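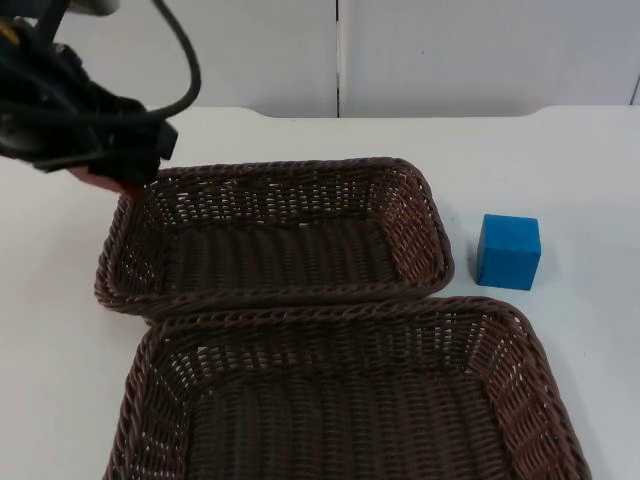

Woven basket on a white tabletop, with a black robot gripper reaching over it.

Apr 10, 2023
25 shares | 12 comments

The town of Clultano has named its rebuilt river footbridge after Ekow Appiah, the retired Army signals engineer who died in February. The naming took effect Monday with a short military observance at the east approach.

A five-member honor detail presented the colors before a bugler sounded taps. Filipa Matos, Appiah's niece, then unveiled a bronze plate fixed to the parapet. It gives his name, rank and years of service, with no other inscription.

Appiah served as a field communications engineer and left the Army with the rank of major. After moving to Clultano he maintained the radio relay used by the county rescue service, first under contract and later without pay. He also drafted the county's backup procedure for use when the main relay loses power. The procedure remains in force with minor changes.
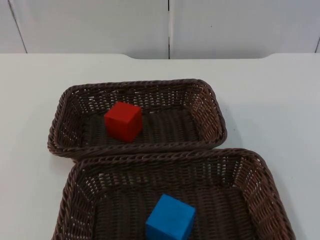 The bridge reopened to foot traffic last month after its deck was replaced. The original timber deck had been closed following an inspection that found decay in the main beams. The new deck is galvanized steel grating on the existing stone piers, with a clear width of 12 feet and handrails on both sides. Bicycles are allowed. Motor vehicles are not, apart from rescue service carts under a posted weight limit.

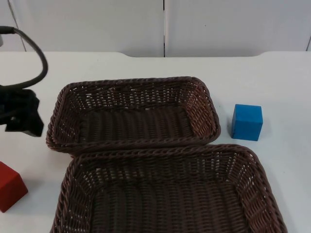

Two woven baskets with a red cube and a blue cube.

Work was carried out by Cloridier, a regional contractor, under a fixed-price agreement. A public appeal in Appiah's name drew 723 donations, which paid for the plate, the lighting at both approaches and a guest book. The remaining balance will go to the Tsikata Fund, which supports families of former signals personnel.

Solange Chisholm, the county engineer, said the name would appear on road signs once the state updates its register. "Until then the old name stays on the maps, and dispatchers will accept either one," she said.
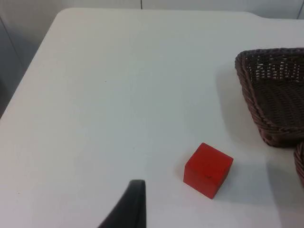
A red cube on a white table.

Condolence entries may be made in the guest book at Clultano town hall through the end of the month. The book holds 1000 entries, and a second volume will be opened if needed.

Share this story (25)
Comments (12)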